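**Workshop Notes: Gripper Comparison Continues Through July**

The Manipulation Laboratory has completed the first stage of its comparison of two finger sets for the tabletop arms. The sets under review are the Vakov, supplied with a straight black finger, and the Zudby, which has a slightly wider pad. Both were fitted to the same arms and driven by the same Hullard controller, so that differences in the records may be attributed to the fingers alone.

Ekua Gbeho and Abdul-Rahman Darko directed the trials. Each session lasted 45 minutes and was followed by an inspection of the finger pads. To date the group has logged 1,873 grasps, of which roughly 20 percent involved tableware. The remainder were made on blocks, cartons and soft packaging, and those results were reported to members in the previous issue.

Tableware was added at the request of Ayuba Lamptey, who observed that a thin rim held upright places different demands on a finger than a block lying flat. The dish rack task uses two arms, with the plate held between the wire tines by one gripper while the other stands open on the opposite side.
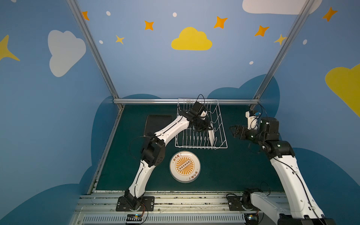
Will the laboratory choose a single finger set for all of its arms? The decision has been deferred until the second stage is complete, and the two sets will remain in service until then.

Early records favor the Zudby pad on cartons and the Vakov finger on plates — the narrower tip is easier to place between closely spaced wires. Adjoa Annan has cautioned that the plate results come from one rack and should be read accordingly. A second rack with wider spacing has been ordered.

The second stage will also compare camera positions. Ekua Quansah is preparing a revised Jurić bracket that sets the wrist camera 5 millimeters higher than the present mount. Calibration files for the existing mount will be kept on the shared drive, and operators are asked not to overwrite them.

Members who wish to reserve bench time should write to Ms. Quansah before the end of July. Requests should state the finger set required, the objects to be handled and whether one arm or two will be needed. Worn pads are to be labeled and returned to Mr. Darko.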